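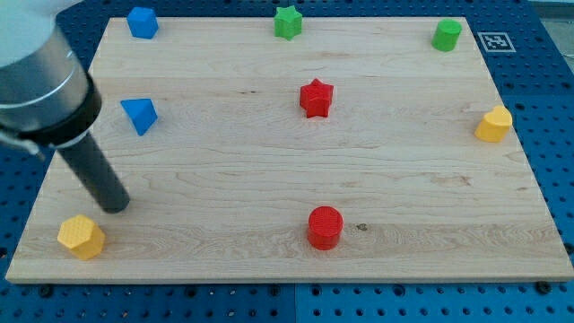 The Case Against the Sports Banquet

2018-12-05

December is when amateur sports clubs hand out hardware. Ours did it last Saturday, in a hotel ballroom that smelled of chafing dishes, and by the end of the night we had given away 20 awards to a room of nearly 200 people. I came home with one of them. It is a clear plastic obelisk, it says Most Improved, and I am forty-six years old.

I swim with the Rellov Masters. For anyone who has been spared the explanation, masters swimming is what happens when adults who used to be fast, or who always suspected they might have been, pay monthly dues to get up at five in the morning. I love it more than is reasonable. I would like us to stop giving each other prizes for it.

My complaint isn't the usual one about trophies for everybody. I have never understood why people get so worked up about a six-year-old with a ribbon. The six-year-old is going to lose the ribbon in the car. Adults keep theirs. There is a man in my lane with a shelf in his den that he had lit.

What bothers me is how we decide. A swimming race is about the cleanest contest people have come up with. You touch the wall, the clock stops, and there is very little left to talk about. Then the season ends and we take all those tidy numbers into a back room and vote. Swimmer of the Year goes to someone who had a good October, when the ballots went out, over someone who had a terrific March, which might as well have been the Bronze Age. The Spirit Award goes to whoever brought the bagels. Most Improved goes to a person who was noticeably bad the year before, and everybody claps, and that person has to walk up and shake hands for it.

I looked up my season. I took three seconds off my 200 free. One of those seconds, I'm fairly sure, was a haircut.

The Janssen Cup is our big one. It is supposed to honor the swimmer who best represents the club, and there is no further guidance than that. This year it produced a chain of emails that I was copied on by accident and read on purpose. One side wanted the woman who set two club records. The other wanted the man who has come to practice for as long as there has been a pool to come to, and has never once in that time been first to anything but the hot tub. Both are good answers. They are answers to different questions, and the cup has room for one name. By the third day people who share a lane and a bottle of sunscreen were writing "with all due respect."

He won. She clapped for him. She has also, I hear, been asking what the dues are over at Skolari.

I know the defense, having given it myself. Recognition keeps people coming back. The banquet is the one night we see each other dry and in shoes. Parents, spouses and the odd bored teenager get to find out what it is we do before dawn. All true, and all of it an argument for dinner. Nothing in it requires an obelisk.

Omero, the club across the river, quit giving awards a while back. They have a potluck now. Somebody reads out every member's name and the total number of practices that person made, and then they eat. I went as a guest last year expecting something limp and well-meaning. When they got to an older woman in the back and the number was 3, she stood up and took a bow, and the place came apart. She'd had a hip replaced that spring. No ballot would have found her.

I'm not against winning, for the record. Let the meets have medals. Somebody went faster than somebody else, and a little disc on a string is a fine way to say so. Put the club records up on the board in letters big enough to read without goggles. Those are facts, and I enjoy being annoyed by them.

But the voted awards could go, and the money with them. Our trophy bill this year came to $524. The pace clock at the far end of the pool has been missing its red hand since summer, and six lanes of grown adults have been timing their intervals by asking each other what it says.

I raised this at the bar on Saturday, obelisk in hand, and was told I was just being modest. Next year's ballot has already been drafted. There is talk of adding a category for Best Attitude, and I have been advised, kindly, not to get my hopes up.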